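A passing grade we didn't earn

So, the armchair job. If you stopped by my desk last month you probably got to hear me brag about it, and I'm here to take some of that back.

Quick catch-up for the folks who don't spend their days in the simulator: the task is to pick toys up off an armchair and put them away. Sounds like nothing, right? But a seat cushion is a pain to work over. There's an armrest on either side, the backrest is in the way of half the approaches I'd like to use, and the toys end up at all kinds of angles. The tank has been my favorite for testing because it's boxy and the turret gives the fingers something to close on.

We ran 534 tries with the tank through Stelter and the score came back so good that I sent it to the whole Pletcombe office before lunch. I should have had lunch first.

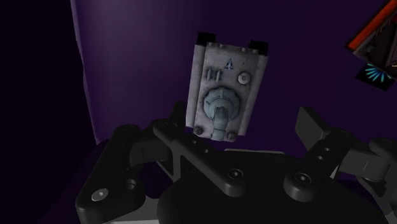
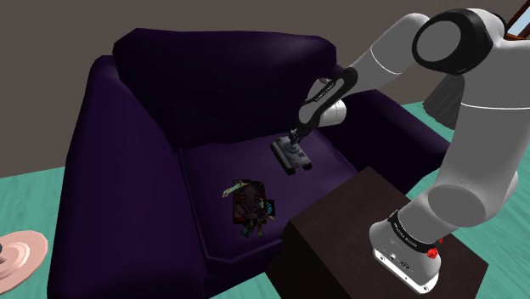

Posted 2019-10-10 by Sorin Perić, Simulation Desk

What tipped me off was dumb luck. I was scrubbing through replays to find a nice one for the Kirui people, and I landed on a run where the fingers closed, the arm went up, and the tank stayed right there on the cushion. Score: pass. I figured I had the wrong replay open! Played it again, checked the run number, same thing. Then I went looking for more, and by the end of the evening I had 52 of them.

The fault is in the "holding" flag. Stelter sets it when both fingers feel contact, and it's supposed to clear when the run resets. We changed the reset back in the spring to make it faster (my change, my name's on it) and the new version puts the toys and the arm back where they belong but leaves that flag alone. If the last run ended with a toy in the grip, the next one starts out already believing it has something. It can close on nothing at all, lift up, and collect its points.

Okay, so the score was wrong. Embarrassing, fixable. The part that bothers me is the Vikon cell downstairs, where the real arm is. It reads the same flag. When "holding" is on, the arm is allowed to skip the second squeeze and go straight to the carry move, and the carry move is a lot quicker than the approach. A stale flag means the arm could take off at carry speed while somebody still thinks it's feeling around for a grip. I went through the cell logs and didn't find a case where that happened with the gate open. I'm glad, but I don't think we get any credit for it.

Where things stand now:

The reset clears the flag, and a run won't start if it finds the flag already on.

A pass now needs the toy to have moved up with the gripper. Contact by itself doesn't count anymore.

The cell is on slow speed only, carry move included, until the fix has run there for 12 working days with no complaints.

The old tank score is pulled. Please don't put it on a slide. If you already put it on a slide, come tell me and I'll help you redo it, I won't be mad.

I'm rerunning the full set with the tank now, and the action figure goes next. I expect that one to be worse — all those arms and legs, and it's lying flat on its back on the cushion, so there isn't much to grab from straight above. New numbers will be in the December issue.

One favor: if you have scripts of your own that read "holding" from Stelter, send me the names. I found two already that I didn't know existed, and one of them was mine.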